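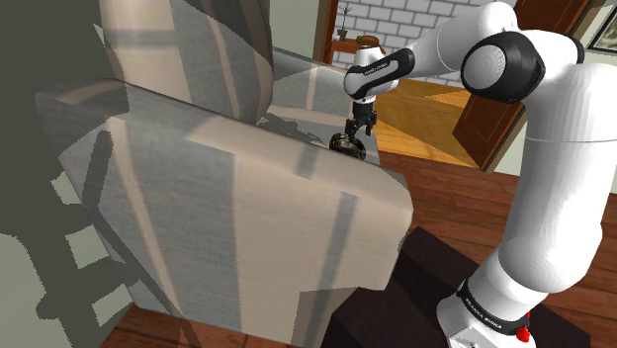
A pale armchair in soft grey-beige, with a white robotic arm reaching down towards the seat (computer rendering).

Boersma brings its dairy-free dips to Sirnville, and I'm a bit giddy about it

SIRNVILLE, May 9, 2024

Right, I've been sitting on this news since April and I'm very bad at keeping secrets, so I'm glad I can finally get it out. Boersma, my small dairy-free kitchen, is opening its first proper shop in Sirnville. We've been making dips and dressings in Makmont all this time and selling them from a hatch that you had to know was there (sorry to everyone who walked past it and ended up in the dry cleaner's). Now we'll have a front door, a counter and a fridge with a light in it!

The shop will sell the whole range, and there's a new one to go with the opening. It's called Jalik, and it's a roasted aubergine and walnut dip with a good whack of lemon. I've been fiddling with it for ages. The first version was far too smoky and the next one was the colour of wet cement, which put everybody off before they'd got a cracker near it. The one we're putting on the shelf has the aubergines roasted whole until they collapse, then left to drain in a sieve overnight. That draining matters more than anything else in the recipe. Skip it and you've got soup.

What goes into Jalik: aubergines, walnuts, lemon juice, garlic, olive oil, salt, a pinch of cumin and a spoonful of pomegranate molasses. It's vegan, and there's no gluten in it either. It does contain nuts, obviously, and we make everything in the one kitchen, so please don't buy any of our tubs if you have a nut allergy. I'd much sooner lose the sale.

People keep asking me what you do with it. I have it on toast with sliced tomatoes and far too much black pepper. It's lovely stirred through hot pasta with a splash of the cooking water, and it makes a very decent base for a roast vegetable sandwich. My own favourite is a big spoonful under a pile of crispy chickpeas, with chopped mint over the top and whatever flatbread is in the house. It'll keep for five days in the fridge once it's open. You can freeze it as well, although the walnuts go a little soft, so give it a good stir when it thaws and add a squeeze more lemon.

A word on the older dips, as I've had emails. The white bean and rosemary is staying. The beetroot and horseradish is staying too, and it's getting slightly hotter after a lot of polite complaints. The carrot and miso is having a rest over the summer and will be back when the evenings draw in and we all want something orange.

Now for the numbers, which I'm told a press release ought to have. We sold 2,875 tubs from the Makmont hatch in April, our best month yet, and 988 of those were the white bean. I also had 103 of you fill in the little card asking what you'd like next, and I read every single one at my kitchen table. Aubergine came up again and again, so you can take some of the credit for Jalik. Somebody asked for a banana one. I tried it, and I won't be taking it any further.

The Makmont kitchen isn't closing. All the cooking will carry on there, and the hatch will stay open in the mornings for anyone who'd rather pick up their tubs on the way to work. Everything for Sirnville will be made fresh and driven over in the van before we open up. We'll also take your empty tubs back at both places, washed please, and knock a bit off your next one.

To start with, the shop will keep short hours while we find our feet. On opening morning we'll have 2 big bowls of Jalik out on the counter with bread to dip in it, free until it runs out. I'd come early. I know what my regulars are like with free bread.

If you run a café or a farm shop and would like to stock any of the range, do get in touch. We can manage a handful of new stockists this summer, with small orders to begin with so you can see what your customers go for. Catering tubs are available for the white bean and for Jalik.

About Boersma
Boersma makes dairy-free dips and dressings by hand in Makmont, using short lists of everyday ingredients. The range is sold from the Makmont hatch and, very soon, from the new shop in Sirnville.

Press contact
For tasting tubs, the full ingredients list or a chat about aubergines, please write to the Boersma kitchen in Makmont. I answer the post myself, usually after lunch.

ENDS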